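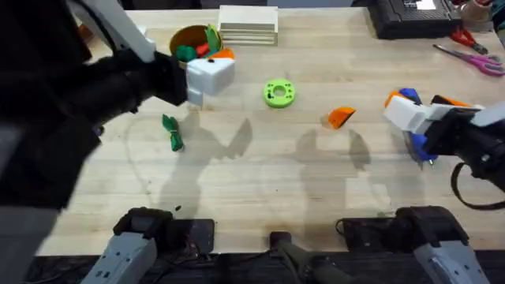 Die Kleinteile gehörten in eine Schale und nicht wieder in tiefe Kisten, schreibt Minttu Koivisto zum letzten Bericht, sonst suche man nach einem Monat von vorn. Wir haben den Vorschlag übernommen. Kleine Kunststoffteile kommen jetzt zuerst in eine runde braune Schale am Rand des Holztischs. Was größer ist, etwa der hellgrüne Ring mit den kleinen Löchern oder das orange keilförmige Stück, bleibt auf der Tischfläche liegen, bis feststeht, zu welchem Satz es gehört.

Start Projekte Berichte Kontakt
Rubrik: Förderung / Zwischenberichte

Spielzeugsortierung Clorkwood, Zwischenbericht an den Förderfonds Nudton

Stand der Arbeiten
Im Berichtszeitraum wurden 1.115 Einzelteile gesichtet. Davon ließen sich 70 Prozent einem Satz zuordnen. Der Rest liegt nach Farben getrennt im Regal und wird beim nächsten Durchgang noch einmal geprüft. Bei mehrfarbigen Teilen in Blau und Orange dauert die Zuordnung am längsten, weil sie in mehreren Sätzen vorkommen können. Sie werden vorerst unter der größeren Farbfläche abgelegt.

Stoffteile werden getrennt erfasst. Für sie gibt es noch keine eigene Liste. Pentti Vainio hat einen Entwurf vorgelegt, der mit den Spalten Farbe, Form und Zustand auskommt. Zusammengeknotete Stücke werden darin als ein Teil geführt.

Arbeitsplatz
Sortiert wird am Tisch mit der hellen Holzplatte. Der Stapel flacher weißer Teile steht hinten auf der Platte neben der Schale, damit vorn Platz bleibt. Die zweite Schale ist bestellt.

Mittel
Für Regalböden und Beschriftung wurden 60 Prozent der bewilligten Sachmittel ausgegeben. Die Rechnung der Firma Birkett steht noch aus und wird nachgereicht. Eine Umwidmung ist nicht nötig.

Abweichungen vom Plan
Die Ausgabe der ersten vollständigen Sätze an die Spielgruppe in Tredham war für dieses Quartal vorgesehen. Sie verschiebt sich, weil bei 40 Sätzen noch einzelne Teile fehlen. Wir bitten darum, den Termin für den Abschlussbericht auf September zu legen.

Nächste Schritte
Liste für Stoffteile freigeben, Restbestand ein zweites Mal durchsehen, fehlende Teile bei den Spendern anfragen. Die aktualisierte Teileliste geht dem Fonds gesondert zu.

Zuletzt aktualisiert: 09.02.2023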